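4.2 Where the rubbish goes, and how the table gets wiped

I'll start with the bins, as they surprised me most. When Annelore Kuhlmann and I planned the home visits, we pictured one kitchen bin per household, tucked under a sink. We ended up with 31 kitchens in the Drukbridge sample, and plenty of them had two or three spots doing the same job — a proper bin, a bag on a hook, a carton by the oven waiting to be flattened. The kitchen we called Zorkier (every home got a made-up label so the families stayed private) is a good one to look at closely. It has a black bin nested inside a bigger red one, close to the counter, and when we looked in there was a crumpled green paper and a folded yellow one. Plastic bags gather in their own corner, away from the bin. I'd call that sorting, though the family never used the word with us. They just said the bags were "for later". 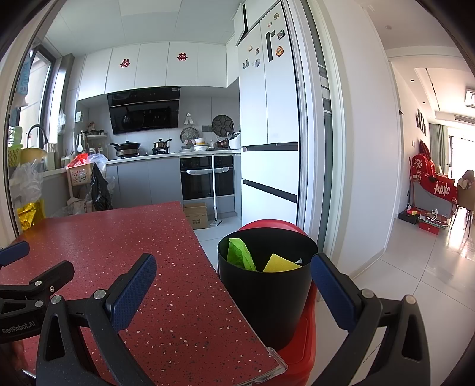

4.3 The table as a work surface

Now for the table, my favourite part of the whole study! We asked each household to clear and wipe their main table the way they would on any Wednesday evening, and to talk to us while they did it. Killian Poulain timed the jobs and I scribbled notes in the corner, trying to stay out of the way. The longest wipe-down came in at 756 seconds, but that one included a phone call and a hunt for a dry cloth, so I wouldn't lean on it too hard.

People's cloths have a life of their own. In our interviews, 42 people told us they keep one cloth for the table and another for the stove, and then quite a few admitted the two get swapped by the end of the week. Sponges were a different story — most people saved them for dishes and stuck-on bits, and reached for a cloth when the whole surface needed doing. At Zorkier both tools were out on the red speckled tabletop, with a round red bowl at the side (Figure 3). I like how little had been put away. The cloth was left folded over on itself in the middle of the table, and Odette Chevalier, who coded the pictures with me, marked this as "parked", our code for a cloth set down on the surface it belongs to.

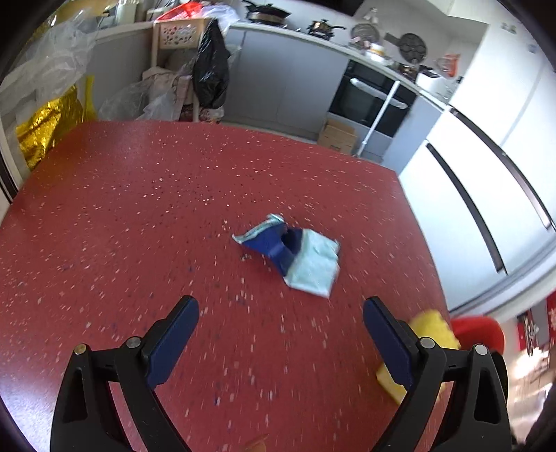 Figure 3. Cloth, sponge and red bowl on the table at Zorkier, with the kitchen counter and refrigerator behind.

We found parked cloths in small kitchens and big ones, so I don't think floor space explains it. My own hunch is that it has more to do with how far the tap is from the table, and we come back to that in Section 5 with the walking distances.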